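2019-06-10
Bench book, preserving room. L.V. and me.

Carried on with the jars. The plan from December was to get through the whole shelf by spring, and here we are in June with our sleeves rolled up, so the plan has held up as well as the others.

Started at 9. Water bath took 40 minutes to come up, same as it always does on the small ring, and I used the time to read back through the old pages and find out what I meant by "try the other ones first." No idea. If anyone else knows, write it in the margin.

Seal rings. We now have three lots in the drawer and they don't agree with each other. The Sonetti ones are the stiffest and need a soak before they'll go on without a fight. The Coşkun ones go on like a sock and come off like one too, which is a worry. The third lot came in a plain bag with "Sistis?" written on it, in my handwriting, question mark included. Pinched each ring double and looked along the fold for cracks. Threw out 14. Loukia Vlachopoulos fished two of them back out of the bin, said they would do for dry goods, and has put them in an envelope marked DRY GOODS ONLY. I give it a month before one turns up on a jar of plums.

Rings left to soak in a bowl of warm water with a plate on top to hold them under. The plate floats. Put a mug on the plate.

Bails and wires next. Most are fine. A couple had gone sloppy at the hinge and I bent them back with the flat pliers, a quarter turn too far and then back again, the usual dance. One snapped. That jar is now a vase, or will be as soon as somebody brings flowers in, so it's a jar with no lid. Kept the good half of the wire. We have a tin of good halves.

Checked the rims with a fingertip, all the way round, eyes shut. Loukia says the eyes shut part is theater. It found a chip she had passed, so the theater stays. Chipped one went out with the recycling, wrapped in newspaper.

The test itself, for whoever repeats this:

Fill to two fingers below the rim with hot water, ring on, lid down, clamp. Into the bath, full boil, 40 minutes from when the boil comes back and not from when you put the kettle down and wander off. Lift out with the tongs, stand on a folded towel, leave alone until cold. Open the clamp and try to lift the jar by the lid over the sink. Over the sink. If it holds for a slow count of ten it passes. Write P on the tape and the date under it.

First batch: all passed except one of the Coşkun rings, which let go on the count of three. I had my other hand under it and got a wet sleeve. Loukia got a photograph of the sleeve, and I have asked her to keep it out of the book. Swapped that ring for a Sonetti, soaked, and the same jar held. So it's the ring, or it's me, and the ring has been written up.

Second batch still standing on the towel as I write. They can wait for the morning. Please don't "just check one."

Odds and ends. The big tongs have lost a rubber foot. The label tape is nearly done and the pen that writes on it is in the drawer with the string, because that's where it fell. Somebody has used the good funnel for something with paint in it. I make no accusation, but it was green, and only one of us has a green shed.

The Bostonlow order (lids, more clamps, a proper ring stretcher) has still not gone in. I keep waiting to see what we need, and what we need keeps changing in the direction of more. Loukia wants wide mouths. I want fewer kinds of everything. We'll end up with wide mouths.

Also tried drying jars on their sides with the red rings already on, to save a step later.

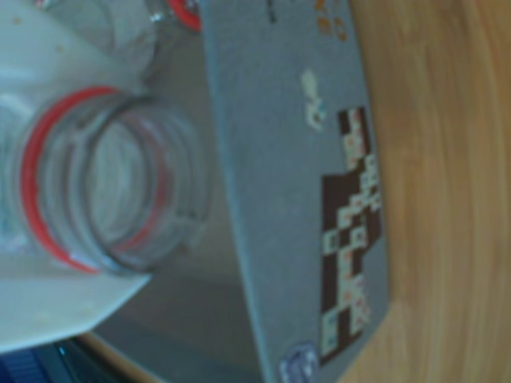
Not sure it saves anything. The ring has to come off again for the rim check, so the step turns up further along, with interest. It does keep the rings off the drawer floor, where they pick up crumbs and whatever else lives in there. Loukia's view is that a jar on its side is a jar on its way to the floor, and she has stood a good number of them upright behind my back. We'll go on like this for a bit.

Next time:
Finish the towel batch, tape and date.
Boil the Sonetti lot a second time and see if they stay stiff.
New mug for the plate. The old one has gone back to being a mug.
Order. Wide mouths, fine.
Scrub the funnel, or buy a funnel and write NOT PAINT on it.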